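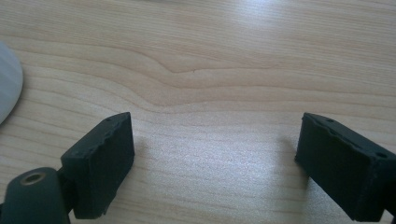
The table top, with that dip in the grain I'm so fond of.

Tips > Furniture > Looking after a wooden table

I've had so many messages asking how I look after the kitchen table that I thought I'd better write it all down in one place. Please bear in mind that I'm not a furniture restorer, just somebody who has lived with a pale wooden table through two house moves, a lot of candle wax and one very unfortunate beetroot salad.

We bought it from a second-hand place in Onomholm, and it was a mess when it came to us. Sticky all over, rings everywhere, and a yellowish old polish that you could write your name in. My husband wanted to paint it (I still bring this up). I'm so glad we didn't, as under all that muck was the loveliest light wood, with fine lines running along it and then one big wave where the grain dips down and comes back up again. I'd have it framed if I didn't need to eat off it!

Everyday wiping

Wring the cloth out until it feels barely damp and always wipe along the grain, going the long way. If you go round in circles you push crumbs and grit about, and they leave tiny scratches that show up horribly when the sun is low. Then go over it with a dry tea towel. I use an old linen one that's gone soft, but anything that doesn't shed fluff will do.

I don't use spray cleaners on it at all. A drop of washing-up liquid in a bowl of warm water does for greasy patches, then a second wipe with plain water, then dry. My neighbour Hannelore Wegener swears by cold black tea for hers, but hers is a good deal darker than mine and I haven't been brave enough.

Finding the bits you've missed

Crouch down so that your eye is nearly level with the table and look across it towards the window. Where the light bounces off you'll see every smear and sticky fingerprint, and you won't see them from above however hard you stare. On a pale table the shiny patch can wash the grain out almost completely, so move your head a bit and look again from the other side before you decide there's a mark there. I once rubbed away at a "stain" for ages and it was the lamp.

White rings

These are usually damp caught in the finish, and they often go if you leave them overnight. If not, lay a dry cotton cloth over the ring and go over it with a warm iron, no steam, for a few seconds at a time. Lift, look, do it again. Please try it on the underside or a leg first – finishes vary such a lot, and a lacquered top can turn cloudy. Black rings are another matter. They've gone into the wood itself, and for those I'd ask someone who knows.

Wax

Let it go hard, then ease it off with the edge of an old plastic card, along the grain again. An ice cube in a freezer bag held on top hurries things up if people are coming for supper. What's left can be taken up with brown paper and the same warm iron.

Oiling

This is only for oiled wood, so if yours is varnished you can skip this bit and have a biscuit. I do mine twice a year, once at the end of winter and again in August when the windows can stay open. Clear everything off, wipe it, and let it dry properly. Then a very thin coat on a lint-free rag, quarter of an hour with a cup of tea, and wipe off all that hasn't soaked in. All of it! The first time I left it on "to feed the wood" and we had a tacky table for 7 days, with half of the newspaper stuck to it.

Oily rags can heat up and catch fire by themselves if you scrunch them up and put them in the bin. Lay them out flat outside until they're stiff and dry, well away from anything that burns.

Sanding out a rough patch

Use fine paper round a cork block, with light strokes following the lines. Where the grain curves, as it does in the middle of that wave, I put the block down and use my fingers so I can follow the bend. Reet Mägi wrote in to say she damps the wood first, lets it dry and then sands, so the raised bits come off and don't pop up later. I've tried it since and it does feel smoother.

Next time I'll do the chairs, which are in a far worse state.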